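Call for participants: moving chairs, emptying bins, saying what you think of it

Jinitz is looking for people to take part in a round of room-tidying sessions on the ground floor at Torkis. We have read a lot of ads like this one and we don't believe most of them. "Fun, flexible, no experience needed" usually means dull, badly scheduled and underpaid. So please read the whole thing before you write to us.

The work is ordinary. You come into a big room with too many kinds of chairs in it, and you are asked to put things where you think they belong. Small trash goes in the white bin. Chairs go back to a desk or a table, or against a wall if you can't see what they're for. Then someone asks you why you did it that way.

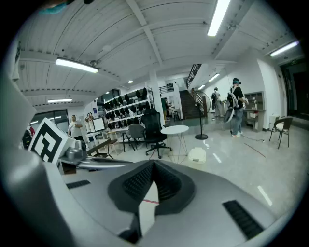

The ground floor at Torkis, with the white shelves on one side and the stairs on the other.

We're testing a claim we doubt. A good deal of office advice says that a shared room stays neat if everything has a "home" and everyone is told where it is. Maybe. Our first round in April didn't show much of that. People who had been given a floor plan argued with it, and people with no plan did fine. It was a small round and we wouldn't bet on it, which is why there is a second one.

What you'd do
Attend two sessions of 52 minutes each, with a break between them. Move light furniture, such as the round white table and the office chairs. Sort small items and put waste in the bin. Answer questions afterward. There is no moving of the shelves and no carrying anything up or down the stairs.

What you'd get
$117 for both sessions, paid on the day. If you leave after the first one you get half. We won't call it a stipend or an honorarium. It's pay, and you should report it as such.

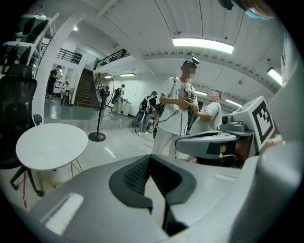
Hilkka Heinonen read a draft of this call and wrote back that she'd want to know who decides when a room is tidy, and whether people get marked down for leaving a chair in the walkway. She did the April round and was never told.

Fair point. There's no score. A session ends when you say you're done or the time runs out, and a chair in the walkway gets written down as a chair in the walkway. We should have said so in April.

Who we want
Adults who can bend, reach and stay on their feet for most of an hour. We'd like some people who clean for a living and some who plainly never pick up after themselves – both have been hard to find. If you work for Jinitz or Mathur, or live with someone who does, please sit this one out. There are 18 places. Wear flat shoes; the floor is hard and polished. 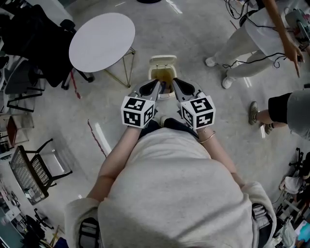

Text: Pramila Negi
Sessions and sign-up: Santosh Joshi

Will any of this change how offices are run? I doubt it. The results go into a plain report on shared rooms, and everyone who takes part gets a copy, including the parts where we were wrong.

To sign up, leave your name and a phone number at the Torkis front desk by 6th December, in an envelope marked "Chairs." Tell us in a line or two what you do with a chair that nobody seems to be using. Santosh picks from the notes and he doesn't care about spelling. If you need a ground-level restroom or extra time between sessions, put that in too.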